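3. Materials

3.1 Surface coverings

The coverings were chosen to represent patterns that people put on walls, shelves and floors at home. Earlier work on finding small articles in a room has mostly used plain backgrounds or computer-generated textures. Plain backgrounds make the outline of an article easy to follow. Generated textures can be controlled closely, but they lack the mix of scales found in printed decoration, where a large motif, a fine stem and a printed grain may all occur within the width of a hand.

Wall coverings were taken from the Stastent range and floor mats from the Bramska range. Both ranges are sold by the roll and cut to length. A covering was accepted if its pattern was printed flat, had no metallic ink, and repeated at least once within the area of the floor or panel it was to cover. Embossed coverings were left out of the main set. Their relief produced small shadows that changed with the position of the lamp, and the effect could not be separated from that of the print.

Each accepted covering was assigned to one of three classes. Class A coverings have isolated motifs on a quiet ground, with clear space between one motif and the next. Class B coverings have a continuous linear pattern, such as stems, vines or trellis, with smaller elements attached to it. Class C coverings have no identifiable motif and are speckled, flecked or grained throughout. Some wall coverings combine Class A motifs with a Class C ground. These were entered as A/C and analyzed separately from pure Class A coverings, as the ground alone was expected to affect small articles placed near it.

Two coverings were used together in every setting, one on the upright surfaces and one on the floor. Pairs were drawn so that the two patterns did not share a dominant color. Pairs that the authors found visually unpleasant were kept, as household choices are not always coordinated either.

3.2 Articles

The articles came from the Tsuji list of household small goods, in the version of Jun 10, 2022. The list is organized by where an article is usually kept, for example kitchen shelf, desk drawer, hallway or child's room. We kept these groupings for record purposes only and mixed them freely when a setting was made up. A padlock beside a jar is a common enough sight on a household surface, and we saw no benefit in restricting a setting to one room of origin.

Articles were described on four properties: outline, surface color, internal pattern and transparency. Outline was coded as compact, elongated or open. An open outline is one through which the surface behind can be seen, as with the shackle of a padlock or the handles of a pair of scissors. Internal pattern was coded as present if the article carried any printed or woven figure of its own. Transparency was coded separately for the container and the contents, so that a clear jar with an opaque filling received two entries.

The article codes were assigned before the articles were paired with coverings. Codes that depended on the background, such as "low contrast," were avoided at this stage. Contrast was treated as a property of the setting and was computed later from the area directly bordering each article.

Figure 2 gives a typical setting with an A/C wall covering and a Class B mat. The wall covering has crimson mandala-like flowers on a pale speckled ground. The mat is light, with thin gray-green vines, tiny leaves, and small brown and pink blossoms. The articles discussed in this section are a pink plush toy in a red outfit with white polka dots, a small clear jar with a black lid and brown granular contents, and a small brass-colored padlock.

The three articles differ in how they relate to the mat. The padlock has an open outline and no printed pattern, and its color is warm, as is that of the brown blossoms. The jar is transparent above the level of its contents, but the black lid gives it a firm upper boundary. The toy is the largest patterned article of the three. Its polka dots are more regular than the blossoms and differ from them in color, while the pink of its head belongs to the same broad color family as some of the blossoms.

Figure 2. Setting with A/C wall covering (crimson flower motifs, speckled ground) and Class B floor mat (vines and blossoms). Articles: plush toy lying on its side, clear jar with black lid, brass-colored padlock near the center of the floor.
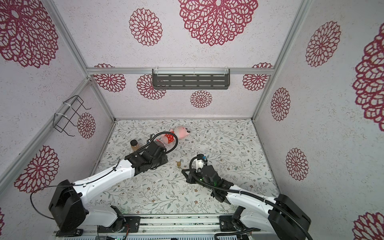
3.3 Preparation of the settings

Coverings were cut with an allowance on all sides and left unrolled overnight. Mats that still curled at the corners after this period were held down with double-sided tape applied to the underside only. Tape on the upper surface was ruled out because even matte tape produced a visible patch on the paler grounds. Seams in the wall coverings were matched by eye. Where a motif could not be matched across a seam, the mismatch was noted in the setting record and the covering was used as it was.

Illuminance was set at 300 lux at floor level for the standard condition and 1000 lux for the bright condition. Readings were taken at the center of the mat and again near each corner. A setting was accepted when the lowest reading was within a tenth of the highest. The lamps were left on for half an hour before the first reading of a session.

Articles were laid out from a printed plan that gave a position and a resting pose. Poses were limited to those the article could hold without support. Jars stood upright in most plans. Plush toys were laid on the side, back or front, depending on the plan. Padlocks were laid flat, with the direction of the shackle varied between plans. No article was placed so that it overlapped another, but articles were allowed to cross any part of the printed pattern, including seams.

3.4 Images and rating

The full collection consisted of 309 images. Of these, 2 were withdrawn because the setting record could not be matched to the covering in view. The remaining images were rated on a five-point scale for ease of finding a named article, where 1 meant that the article was found only after a deliberate search and 5 meant that it was seen at once. Raters were given the name of the article as it appears in the Tsuji list, without a color or pattern word. The request was thus for "padlock" or "jar," and any article of that name was a correct response.

Rating sessions took place at the Grolluder reading room in May. Images were shown in random order, with the restriction that the same floor mat did not appear in consecutive trials. This restriction was introduced after pilot sessions in which raters reported that a vine pattern became easier to disregard when they had just seen it. The pilot ratings are not included in the results.

Raters marked the position of the article before giving a score. Scores attached to an incorrect position were recoded as 1. We considered dropping them, but doing so would have removed the hardest settings from the sample and raised the mean for Class B mats in particular.

3.5 Treatment of pattern contrast

Contrast was computed in a narrow band on either side of the outline of the article. For opaque articles this is straightforward. For clear containers, the outline was divided into three parts: lid, filled portion and empty portion. Each part was given its own value, and the highest of the three was taken as the value for the container. The choice favors jars with dark lids over jars with clear ones and should be kept in mind when reading the comparison in Section 4.

For open outlines, both the outer and the inner edge were included. Printed elements visible through the opening were counted as background. An alternative treatment, in which the opening was considered part of the article, is reported in the appendix. It lowers the contrast values for padlocks on Class B mats and leaves those for Class C mats almost unchanged.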